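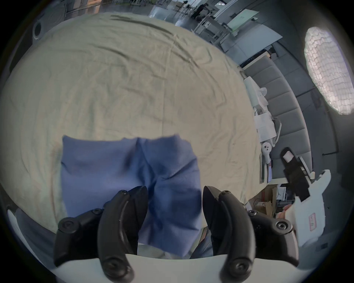
La sábana Lolletti extendida sobre la mesa, con un paño azul doblado encima.

Sábana para mesa Lolletti, color beige, 146 x 175 cm
Reseña de Špela Nikolaidis
Valoración: tres estrellas

Antes de todo pido disculpas por mi español, que lo aprendí de mayor y todavía peleo con el subjuntivo. Intento escribir despacio y claro.

Compré esta sábana en agosto, en la tienda Rana, para cubrir la mesa en la cual doblo la ropa. El fabricante la llama "sábana para mesa de labores", y me costó un poco entender qué diferencia tiene con una sábana de cama. Ahora que la uso desde hace tres meses creo que la diferencia es sobre todo el tamaño y el dobladillo, que es más ancho y tiene dos costuras.

Mi mesa es vieja y tiene la superficie áspera. Los jerséis finos se enganchaban, y una vez se me abrió un punto en una camiseta que me gustaba mucho. Yo buscaba algo que se pueda poner y quitar, porque en la misma mesa comemos, y que no fuera de plástico. El hule lo tuve antes y no lo recomiendo para la ropa: se pega en verano y hace un ruido desagradable cuando se arrastra una toalla.

El color. En la página de la tienda parece casi blanco. En mi casa es beige de verdad, un color de arena. A mí me conviene, porque encima se distingue bien lo que tengo: un paño azul, unos vaqueros, un calcetín que ha perdido a su pareja. Con ropa clara ya es menos cómodo. Tengo unas fundas de almohada de color crudo y dos veces las he dejado encima de la mesa sin darme cuenta, hasta la hora de la cena.

El tacto me gusta mucho. Es suave pero no resbala, y esto para doblar es importante – el paño se queda en el sitio donde lo dejo y puedo apretar el pliegue con la mano. Con los paños gruesos se nota más. Los doblo a lo largo, después otra vez, y aunque el pliegue del medio queda abultado, no se van caminando por la mesa como me pasaba con el hule.

Ahora lo malo, y es la razón de las tres estrellas: se arruga. Se arruga muchísimo. En la foto se pueden ver las arrugas largas, en diagonal. La plancho con vapor, la estiro por las cuatro esquinas, y después de doblar una cesta de ropa vuelve a tener olas. Si usted quiere una superficie lisa para cortar tela o para marcar patrones, le aconsejo buscar otra cosa. Para doblar paños y toallas no molesta tanto, aunque reconozco que a mí me pone un poco nerviosa.

Escribí a la tienda para preguntar si existe una versión con goma. Me contestó muy amable el señor Trilok Dwivedi y me dijo que de momento no la tienen. Me propuso pinzas de mantel. Las probé y sujetan bien el borde, pero el centro se sigue moviendo, y además me golpeo con ellas cuando paso hacia el banco gris de la pared, donde suelo apoyar todo lo que ya está terminado. Las quité a la semana.

Mi vecina Shakuntala Ahuja pone debajo de la suya una manta fina, y tengo que decir que en su mesa queda mejor que en la mía. Yo todavía no encontré una manta de la medida justa. Con una demasiado grande se forman bultos en las esquinas.

El lavado. La etiqueta permite lavarla con agua templada, y así lo hago, con las toallas. No ha soltado color y no he visto bolitas. Después del primer lavado encogió algo a lo largo, poco, pero quien tenga la mesa muy justa que lo piense antes. Se seca rápido. Las manchas de té salen si se mojan enseguida. Una de aceite no me salió del todo y ha quedado una sombra, que pongo siempre del lado de la ventana para no verla.

El dobladillo está bien hecho, sin hilos sueltos, excepto en una esquina donde la costura hace una pequeña curva. No afecta al uso. Venía doblada en una bolsa de papel y sin plástico, cosa que agradezco. El envío tardó más de lo prometido y el paquete llegó un sábado a la casa de otro vecino, pero de esto no tiene culpa la sábana.

En cuanto al precio, me parece un poco alto para una tela tan sencilla. Una sábana de cama vieja, cortada y cosida, hace casi el mismo trabajo, si uno tiene máquina de coser y paciencia. Yo no tengo ninguna de las dos cosas.

¿La compraría otra vez? Para la ropa de casa, creo que sí, por el tacto y por lo fácil que se lava. Para una mesa más larga que la mía, no: con estas medidas le faltaría tela en los extremos. He visto que hay también una gris oscura, y si alguien la tiene me gustaría saber si con ese color se notan menos las arrugas.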